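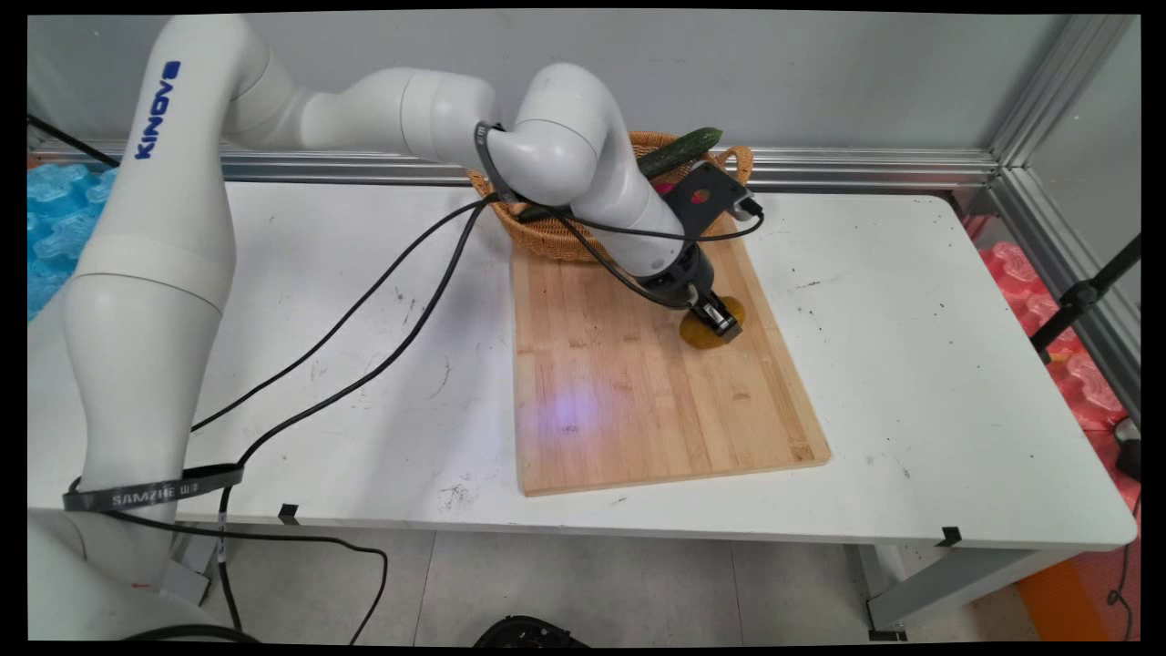
Ramp and tie-down notes, June, second week

Workshop, 7.40 am start. Banum long-wheelbase back in from hire with a complaint sheet: "ramp bangs, chair crept forward on hills". The first I believe. The second I've read on complaint sheets before, and half the time the chair's own brakes were off and the front straps were never tensioned. Still, it gets checked.

Ramp first. The bang is real. With the ramp stowed and the van rolled over the speed hump by the gate, the top panel lifts and slaps back against the frame. Latch engages fine. The rubber buffer on the passenger side has gone hard and sits lower than its mate. Swapped both, same hump, same speed: quiet. Drove it round the block on the patched bit of road and got one small tick near the rear door, probably the number plate. Put foam tape behind the plate and haven't driven it again yet, so leave that one open.

Ramp measures 800 between the side lips. The Skatgate brochure says "suits all modern power chairs". All is a big word. Our widest loan chair goes up it with very little to spare, and I had to come down and start again once because the caster caught the left lip. A customer doing that in the rain in a hotel driveway will not be thinking kindly of Skatgate or of us. I'd like the booking form to ask for the chair width in millimetres and stop asking "standard or large", which means whatever the person filling it in wants it to mean.

Tie-downs

Four-point set, Tandurent retractors, fitted when the van was converted. Pulled all four out to full length and let them back slowly.

Front left: fine.
Front right: fine, webbing a bit furry near the hook, not cut.
Rear left: slow to retract, gritty. Sand in it. Beach hire, I'd bet.
Rear right: retracts, but the lock let go a click before it held. Did it three times, and it did it twice.

So there may be something in the creeping complaint after all. One click isn't much at the reel but it's slack in the strap, and slack lets a heavy chair rock. Rear right is off the van and tagged. Don't clean it and put it back. I know the Tandurent sheet says a rinse and dry will restore "as-new performance" and I'd want to see the testing behind that before I hung a person's safety on it.

Rear left got vacuumed, wiped with a damp cloth and worked in and out until it stopped feeling like a pepper grinder. Better. Would still prefer a new pair across the back so both sides are the same age.

Floor anchors all tight. Rail covers missing on one side again. They're in the glovebox, where they always are.

Loading trial

Used the test chair with the sandbags in it, 100 kilos of bags plus the chair. Strapped it the way the laminated card shows, then strapped it the way I'd do it. The card has the front hooks going on first with the chair already in its final spot. If you do it that way the rear straps never get properly tight. I got a better result hooking the front, rolling the chair back until they locked, then doing the rear. After nine hard stops in the yard the chair had moved less than the width of my thumb. With the card method it moved more than that after two. Not a proper test, I know: same chair, same bags, one yard, one retractor already swapped for a spare. But it's enough for me to want the card rewritten.

Somebody will say the card came from the converter and we shouldn't touch it. Fine – then ask the converter why they do it that way and write down the answer.

Winch

The Wróbel winch is the new toy and gets a paragraph because I was asked for one. It pulls up to 600 on the flat according to the label. Flat is not where anyone uses a winch. On our ramp, with the loaded chair, it did the job without complaint, slow and steady, and the remote worked from behind the chair, where you want to be standing. What I don't like:

– the remote has two identical buttons with a painted arrow on each, and the paint is already wearing
– cable lies across the floor right where a companion would put their foot
– no obvious way to free the cable if the battery's flat. The manual says "see dealer". Not much use at Surfers on a long weekend.

I wouldn't put it in the hire fleet as it stands. If it goes in anyway, the handover person needs to run it up and down with the customer watching, then have the customer do it. The video link in the confirmation email doesn't count as a handover. I've met people at the counter who never opened the email.

Odds and ends

Headroom at the door with the ramp down feels tighter than in the older van. Haven't measured it. Need the tall tape, which is in the other shed.

Interior light over the chair position stays on with the rear door shut. Switch or wiring, didn't chase it. Pulled the fuse so the battery survives the night.

Second spare key is still listed as on the hook and still isn't on the hook.

Tyres even, pressures were low all round, pumped up.

To do before it goes out

Order two rear retractors.
Drive it again and listen for the tick.
Chase the light, put the fuse back.
Draft new strap card and get a second pair of eyes on it.
Ask for the chair width question on the booking form (third time of asking).
Winch stays on the bench.

Van is off the board until the retractors turn up. Supplier says two days. I've written down a week.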